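Lindsay warehouse puts second robot station in next year's budget, minus the stool

LINDSAY – April 5, 2026. Flollik, the mail-order parts seller, will ask its owners for a second two-armed packing station in November, operations manager Tarek Hijazi told staff this week. The request comes to 156 lines on a spreadsheet, 21 of which are cables.

The first station was budgeted as a robot. It arrived as a robot, a table, a floor survey, a service plan and an invoice for "miscellaneous," which Hijazi has asked the supplier, Gurby, to describe in greater detail. Gurby has promised to do so.

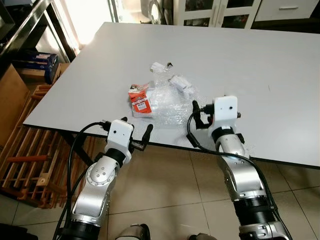
Grippers are where the money goes, according to Hijazi. The current plan sets aside 20 percent of the total for spare fingers and wrist parts, up from a figure he described as "optimism." A rival quote from Lonon came in lower but left out delivery, training and, on a close reading of page 3, installation.

Staff were invited to suggest cuts. The most popular was the consultant's report on how to make cuts – it has been removed. An operator's stool went too, over some objection from the operators.

The owners are expected to vote before the end of the year. Hijazi says the cables are not negotiable.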